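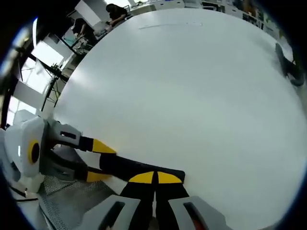

Tips for recording household jobs with hand-held grippers

Posted by Ferdinand Brunner, Prullthorpe workshop pages
2026-01-23

I should say straight off that I don't believe half of what I read about machines learning to do the housework. Every year there is a new film of an arm folding a towel, and every year I fold my own towels. But people keep writing in to ask how the recording is done, and a few of you have been roped into it by a son or daughter or a local firm, so these are my notes from doing a fair amount of it. Take what you like.

We recorded 1,675 goes at small table jobs between August and Christmas. Of those, 161 were thrown out by whoever checks them at Khokhar, and I'd have thrown out a good few more.

Clear the table properly

Take everything off it, wipe it, dry it, then put back only what the job needs. A mug that has nothing to do with the job will turn up in every go, and the system may well decide the mug matters. I have had long arguments over whether this is true. Emil Fankhauser says a bit of clutter is good for it and that real kitchens are cluttered. Fine, but then move the clutter between goes. What you don't want is the same clutter in the same spot 100 times running.

A matt top is easier than a glossy one. If yours is glossy, lay an old cotton sheet over it and tape the edges underneath so it won't ruck up.

Wipe the lenses

Kitchen grease gets on everything. Use a dry glasses cloth, never the dishcloth, and do it before each batch. Smears are hard to spot on a small screen and very easy to spot once you have an afternoon's worth of them.

Windows and lamps

Draw a thin curtain if the sun is coming straight in. Otherwise leave it alone. The instructions we were sent wanted the same light all day long, and I think that's daft. If the thing can only pick up a spoon at eleven in the morning, I don't want it.

Slow down, but don't creep

New people wave the gripper about as if swatting a wasp, get told off, and then go so slowly that no one would ever do the job that way. Aim for the pace you'd use to pass someone a full cup of tea. Close the fingers, count one, lift.

Two grippers at once

Passing a thing from one hand to the other looks simple and is where most of our spoiled goes came from. Let the lower hand stay still and bring the upper one to it. If both move, they chase each other about and you end up recording a muddle. Come in from above, stop short, have a look, then carry on.
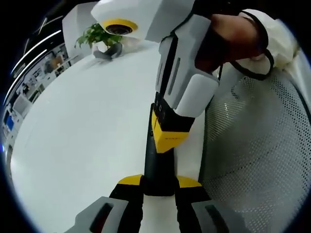 Bringing one gripper down between the fingers of another. Keep the strap round your wrist.

On straps: do them up snugly, but you should be able to get a finger underneath. Take your rings off. Long sleeves are all right if the cuff is close. A floppy cuff gets in front of things and catches on the edge of the table.

Rest your hands

The grippers don't weigh much, and then after an hour they do. I stop every 20 minutes and shake my arms out. The plan we were given allowed for 600 goes a week from two people, and whoever wrote it had plainly never held one. Sore wrists make for sloppy work, and sloppy work is what gets copied.

Should you keep the mistakes?

Depends what you mean. A drop that you pick up again and finish is worth keeping, in my view, and Pretovholm (who wrote the labelling sheet) agree. A drop where you swear and start over is just rubbish. Mark it at the time. Don't tell yourself you'll remember which one it was.

The labelling sheet has a box called "quality", scored one to five, with no word on what a three looks like. Emil and I scored the same batch apart and matched on fewer than half. I now use one, three and five only and ignore the rest. I have yet to hear a complaint, which makes me wonder if anybody reads it.

A word on names

Use plain ones. "Lid onto jar" is better than "jar task final new". Put the day and the number of the go at the end -- and pick one order and stick to it. Half a morning went on sorting out Emil's.

Is it worth doing?

I have asked Grurkusia, who put all this together at the far end, how many goes it takes before the arm can do the job on a table it hasn't seen. The reply was that it depends. On our own table, with our own jar, I'm told it does well. I'd expect it to. So would a trained pigeon.

Still, it is not bad work for a wet afternoon, and I do stack cups more neatly than I did. If you've had an arm in your own kitchen do a job it learnt in somebody else's, write and tell me which job and how many tries it took. Send the whole recording, please, with the failed tries left in.

Next month: getting limescale out of a kettle spout.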